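Jokell Boards > Manipulation > Papers and results

Thread: Relabeling your failed pick-and-place demos instead of throwing them out

umali_v
Posted 3 September 2023

Writeup of what we've been doing at Stalell since February, for the three of you who asked and the one who asked twice.

Everybody who trains a policy from teleop has a folder called "bad" or "old" or "do not use." Ours had 300 episodes in it. Missed grasps, crooked placements, one where the operator clearly sneezed. Wenche Myklebust's idea was to cut each episode at the moment it went wrong, keep the front half, and relabel the back half with whatever the arm ended up doing. Then train on all of it, 1,596 episodes total, same network as before. We call it Nunier, for reasons that made sense at lunch.

Task is food item to blue plate. Soft, lumpy, no two sides alike, so the grasp is different every time.

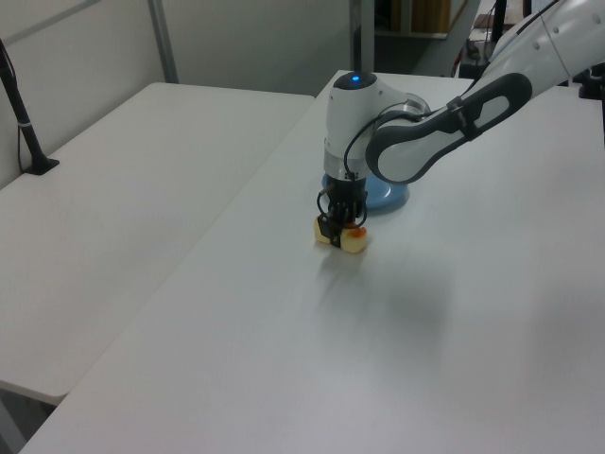
The cut point is the whole trick. We first tried picking it from gripper width alone and it was garbage, since a squashed bite of cake and a closed empty gripper are closer than you'd like. Now a person marks it by hand. Yes, I know. It takes an afternoon and a podcast.

Result: the policy with relabeled failures retries after a missed grasp. The old one would carry thin air to the plate and set it down with great care.

telmo_g
So hindsight relabeling. With a podcast.

Not being snide (a bit snide), but what did you compare against? If the baseline only saw the clean episodes, then yours also saw more data. I'd want the same number of episodes on both sides before I believed the labels did anything.

umali_v
Fair. We ran that. Jhun Castillo collected 300 fresh clean demos to match, and complained in proportion. More clean data helped with placement and did nothing I could see for retries. I should have put that in the first post.

Views differ a lot in how useful they are for marking the cut, by the way. With the close view you can usually see when the fingers start to slide.
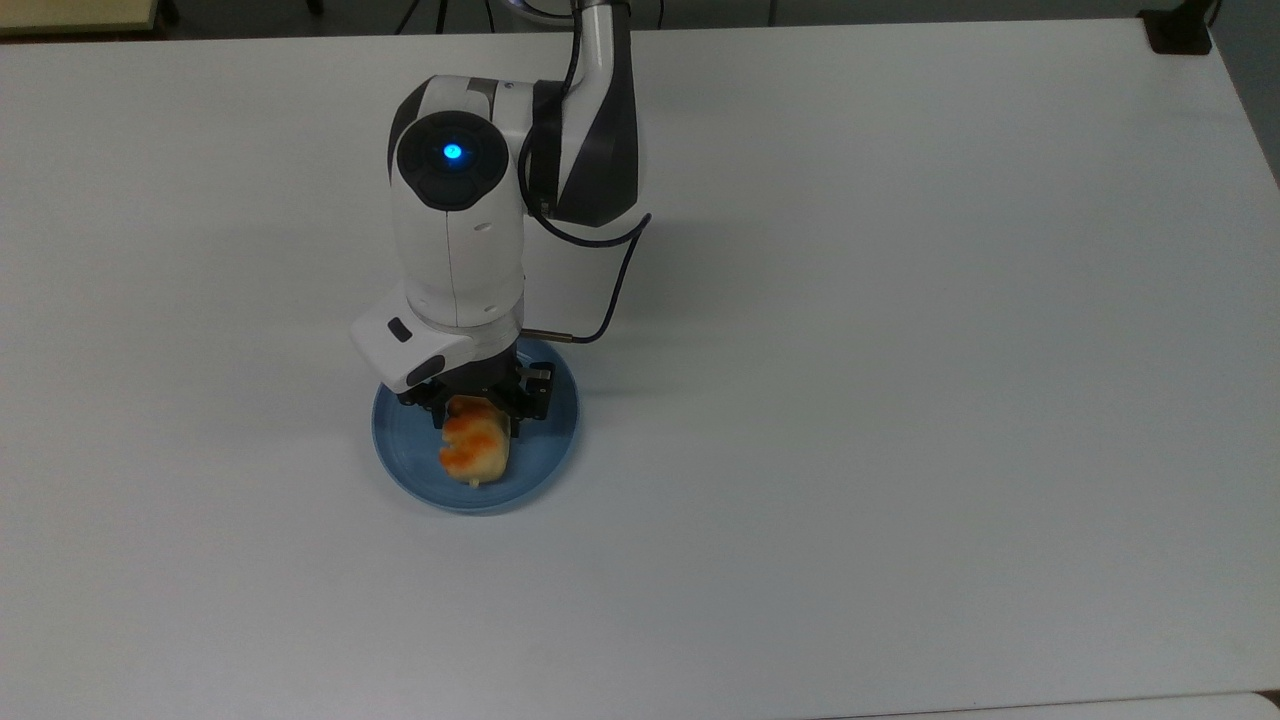 Jhun swears by that one and marks everything from it. I go back and forth, because near the plate the gripper gets in its own way and you end up guessing how far the food is from the surface.

ponce_lab_alfredo
We tried something similar at Ponce and dropped it. Two people marking the same episodes gave us two different datasets. One marked when the fingers slipped, the other marked when the arm was already headed to the wrong spot, which can be 2 seconds earlier. Policy trained on the late marks was fine. Policy trained on the early marks learned to hesitate over the food like it was reading a menu.

How many annotators did you have?

umali_v
4, counting me, and I shouldn't be counted. We wrote a rule down after the first week: mark the last moment a decent operator could still have saved it. Still argued over plenty.

For releases we settled on the side view. Height over the rim is much easier to judge from there, and the arguments got shorter.
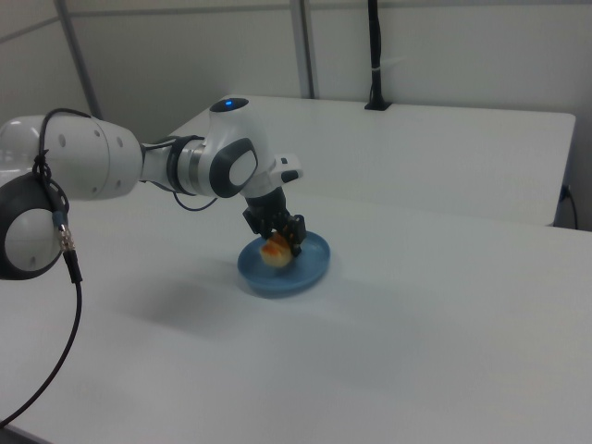

Your menu thing, though – we saw that too, early on. Went away when we stopped letting the relabeled part start with a pause. We trim the idle steps right after the cut.

telmo_g
That trimming step sounds like it's doing more work than the relabeling. Did you trim the baseline?

umali_v
No.

telmo_g
Well then.

ponce_lab_alfredo
I'm with Telmo on this one. Trim both, rerun, and keep the hand marks so you aren't changing two things at once. If the gap survives I'll dig our old folder out and try it again. It's called "misc_final."

umali_v
Rerun is queued. Wenche says she told me to trim the baseline in the first place and has the message to prove it. Will post numbers in this thread whichever way they come out.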